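4. Washing programmes and loading

Read this section before the first full load. The Fluvik 500 must be installed, levelled and connected to the water supply as set out in section 3. If the water hardness has not yet been set, go back to step 11 of that section and set it now.

4.1 Before loading

1. Scrape off bones, peel, rice and other solid scraps. There is no need to rinse plates under the tap.
2. Soak burnt-on food in warm water and empty the pan before it goes in.
3. Check that the item is safe for machine washing. Look for a mark on the underside.
4. Pull out the lower basket fully before putting anything heavy in it.

Caution: Do not wash cast iron, wooden boards, crystal or anything glued together. Ash, wax and paint must not enter the machine.

4.2 Large and decorated dishes

Serving dishes longer than a dinner plate go in the lower basket, along the left or right side. Fold down the rear row of prongs first. Stand the dish on its long edge with the eating surface facing the middle of the basket. It must not lean against the detergent door.
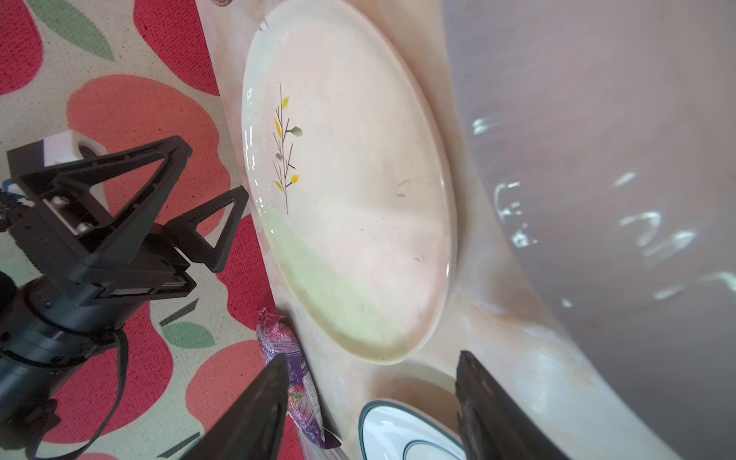

Oval dish with painted branch and leaf pattern.

Patterns painted over the glaze can fade with repeated washing. If you do not know how a pattern was applied, wash the dish by hand, or use the Delicate programme and look at the colours after each wash. Old or inherited pieces should always be washed by hand.

After loading, turn both spray arms by hand. If either one touches a dish, move the dish and try again. A blocked spray arm leaves the upper basket dirty and may trip fault code F4.

4.3 Detergent and rinse aid

1. Press the catch on the detergent door. It springs open.
2. Fill the large chamber to the lower line for a normal load, or to the upper line for heavy soiling.
3. Close the door until it clicks.
4. Open the rinse aid cap a quarter turn and fill until the window goes dark. Wipe up any spills with a cloth, as rinse aid foams.

Note: Cluvar tablets may be used in all programmes except Quick. The Quick programme is too short to dissolve them. Use powder instead.

4.4 Choosing a programme

Turn the dial to the programme you want. The light beside the name comes on.

Daily: for mixed loads with normal soiling.
Intensive: for pans and baked-on food.
Delicate: for glasses and thin china. Low temperature, gentle spray.
Quick: for lightly used items washed straight after a meal.
Rinse: cold water only, no detergent. Use it when the load will be left until later.

To start, press and hold the Start button until it beeps, then close the door. To change the programme once it is running, open the door a little, wait for the spray to stop, hold Start until the lights flash, and turn the dial again. Check that the detergent door is still closed before restarting.

Warning: Steam may escape when the door is opened during a programme. Keep children away.

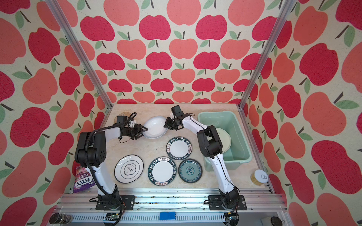
When the programme ends the machine beeps and the End light comes on. Leave the door ajar and let the load cool before unloading. Hot china chips easily. Empty the lower basket first so that drips from above do not fall on dry dishes.

4.5 Cleaning the filter

Clean the filter once a week if the machine is used every day.

1. Take out the lower basket.
2. Turn the filter anticlockwise and lift it out.
3. Rinse both parts under running water. Use a soft brush on the mesh.
4. Put the parts back together, lower them into the well and turn clockwise until the arrows meet.

Caution: Never run the machine without the filter. Scraps will reach the pump, and damage of this kind is not covered by the guarantee.

Spare filters are sold under part number 2000, and replacement prongs for the lower basket under part number 1000. Both can be ordered from the Szewczyk service desk in Pludov. Have the serial number ready; it is on the plate inside the door.

For fault codes, see section 6.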